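Rechercher dans le forum

Draps en lin ou percale pour l'été ?

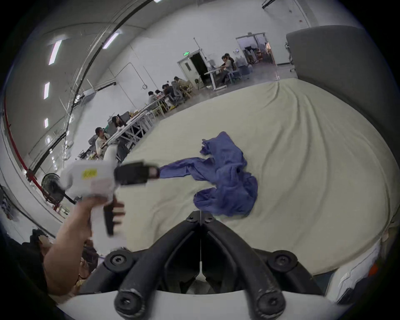 Le drap crème, avec un tissu bleu chiffonné en tas dessus.

tmaszewska : Je dors mal dès qu'il fait chaud. Le lin Baltedetti est à 141 euros en 160x200. Ça vaut le prix ?

Salim_M : Oui, au bout de quelques lavages. Au début ça gratte.

w.ostrowski : Pas d'accord. J'ai rendu le mien — trop lourd, et froissé en permanence. La percale Taltis est plus fraîche.

Salim_M : Plus fraîche au toucher, mais elle colle quand on transpire.

tmaszewska : Et pour le lavage, 40 ou 60 ?

w.ostrowski : 40, essorage doux.

950 vues · 6 réponses · Partager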